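Re: [teleop-lab] Plate pickups by remote: how are you all recording them?
From: Xuân Ung
Date: 4 June 2019

Hi all,

Quoting the bit I'm answering so the rest of you don't have to dig for it:

> We've got the Femwood bench loaded in the simulator now and I'm trying to
> show the arm how to pick up a well plate. I drive it with the Buvley
> handset. Problem is my demos look like a drunk person parking a car. Do you
> throw those away and only keep the clean ones? And do you drive from the
> wide view or the gripper view? I keep flipping between them and losing
> my place.
> Thái

Oh boy, I have opinions on this one. Same kind of setup over here, perforated board and all:
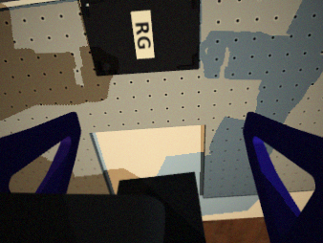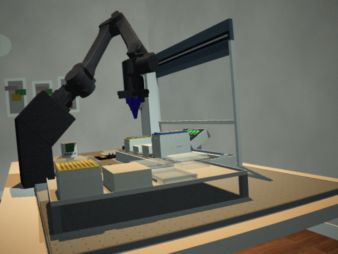
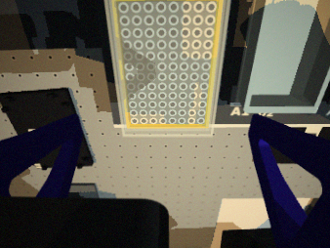
On the views: I use the wide one to get over the right part of the bench and then I switch to the gripper view ONCE and stay there. Flipping back and forth is what was killing me too. Every time you switch, left and right mean something else for a second, and your thumb does something dumb in that second, and now it's in the recording forever. If you need both, put them side by side on the screen and make the gripper one bigger. I resisted this for weeks (I like a big wide picture) and I was wrong.

On the ugly demos, I'd keep more of them than you think. In April I recorded 60 pickups and tossed everything that had a wobble in it, which left me with 23 lovely smooth ones. Trained on those and the arm was great right up until it was a hair off to one side, and then it just squeezed the corner of the plate and carried on like everything was fine. It had never seen me fix a bad approach! So I went back and added 20 where I came in crooked on purpose, stopped, backed up a little and lined up again. Much better after that. Still not perfect on the plates close to a neighbor, I'll admit.

What I do throw out is anything where I sat there thinking. If you stop the hand for 4 seconds because you're reaching for your coffee, the arm learns to stop there too, and then you get this thing hovering over the bench like it forgot why it came into the room. Trim those or redo them.

Couple more things while I'm at it. Turn the speed on the handset way down for the last bit before you close. I have mine on the side button so I hold it in with my middle finger, and my demos got a lot more alike once I did that. Also make sure you open the fingers to the same width before each run, I forgot for a whole afternoon and had to redo the lot.

And Thái, did you ever try moving the arm by hand on the real bench? We did it with the Grulten arm before we had the simulator going and I kind of miss it. You feel it when the plate touches something, and on the handset you're only guessing from the picture. The downside is your own arms are in every camera view, plus it gets tiring fast. My shoulder complained for days. I'd still do a few that way if yours lets you, even if it's just to find out what a comfortable path looks like before you go back to the handset and copy it.

Does anybody have a good way to mark the moment of contact in the log? I'm typing it in afterward from the playback and it's the slowest part of the whole job. If someone has a script I will happily take it, messy is fine.

Xuân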